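Let the Christmas Star Look Made by Hand

Every year in November the shops in Prilano fill their windows with paper stars, and every year they are more perfect. The points are cut by laser, the folds are exact, and the price is low. I have nothing against them. But I think we lose something when we stop making our own decorations, and I want to defend the crooked star.

Where I grew up, we made stars from straw and red thread. My first one had seven points because I made a mistake in the middle, and my mother hung it anyway. When I moved here I joined the Saturday craft table at Hirvonen, the small yarn and paper shop near the station. People there are skilled, but many of them are afraid. They look on the telephone at the work of somebody with 3000 followers and then they put their own star in the bag before the others can see it.

I blame the kits a little. The one from Gudetel has 86 pieces, already cut and numbered, and it takes some 2 hours to finish. The result is nice. However, all of us at the table had the same nice result, and in January I could not say which one was mine. It felt more like assembling a shelf.

My neighbours tell me they have no time, and I believe them. A kit is better than an evening with no craft at all.

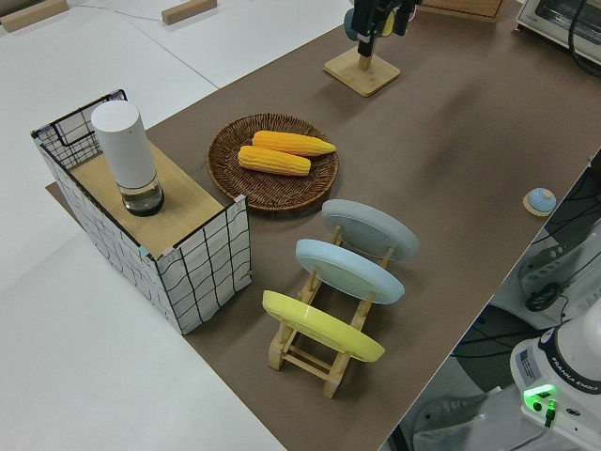 Still, a strip of old wrapping paper and some glue need less time than a kit, if we permit the result to be ugly. This permission is the difficult part. At the Mudedell market last winter I bought a star with one short arm - the seller wanted to give me a discount for it, and I paid the full price. It hangs in my kitchen window all year now, also in summer.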